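Elville Home Forum > Storage and Tidying > One big bin or lots of little ones?

Uvau
Posts: 1378
Right, need some opinions before I go and spend money again. The cupboard under our stairs is a disgrace. Shoes, dog towels, about four umbrellas that don't open, carrier bags full of carrier bags. I've been eyeing up those plastic bins without lids and I can't decide between a couple of big ones or a whole row of small ones with labels on. What does everyone do?

Cruzado
Posts: 60
Small ones, every time. We had a big one for the kids' craft stuff and it was just a pit. You'd be up to your elbow in felt looking for the glue. Eight little boxes on a shelf now and I know what's in each of them.

Tristus
Posts: 3000
Going to disagree with Cruzado there. Small boxes are lovely for a fortnight and then people stop putting the right thing in the right box, and you've got eight pits. At least with one big one everything is in ONE place. No lid either. The second you put a lid on something my lot will pile stuff on top of it and never open it again.

Cruzado
Posts: 60
Sounds like a family problem and not a box problem, Tristus :)

Tristus
Posts: 3000
Can't argue with that.

Uvau
Posts: 1378
Ha, I think my lot are more like Tristus's. How do you stop the dust getting in with no lid though? It's an old house and the stairs shed all sorts on whatever's underneath.

Tristus
Posts: 3000
I don't, really. Quick wipe when I do the hoovering. If it's things you use every day the dust doesn't get a chance. Anything that only comes out in February for the one week of snow goes in the loft in a proper box.

elville_lodger
Posts: 8
Can I just say, whatever you buy, get a colour you can see. I had clear ones and then grey ones and they both sort of vanish into the back of a dark cupboard. Bright blue plastic for me now, open top, and I can spot it from the hallway with my glasses off! 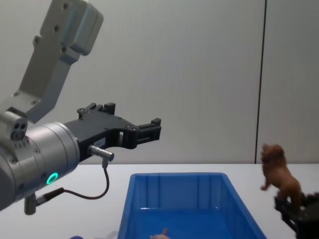 Also I'd say do the sorting on a table and not on the floor. I used to kneel in the hall with everything spread round me and by the end my knees had gone and the dog had pinched a glove. Put the bin on the table, one thing in at a time, and if you find yourself squashing things down you've got too much.

Uvau
Posts: 1378
Oh that's a good shout about the table. I always do it on the floor and then give up halfway and shove it all back in.

Cruzado
Posts: 60
Blue's a bit loud for me but I take the point. Ours are white and I've had to put big labels on the front. Still think you'll want at least one small one for the dog's bits – leads and poo bags get lost at the bottom of anything deep.

Uvau
Posts: 1378
OK so I'm leaning towards one big open one for shoes and a little one for the dog. Need to go and measure the cupboard, the ceiling slopes right down at the back and I got caught out with the last lot. Will report back.

Tristus
Posts: 3000
Measure the door as well. Ask me how I know.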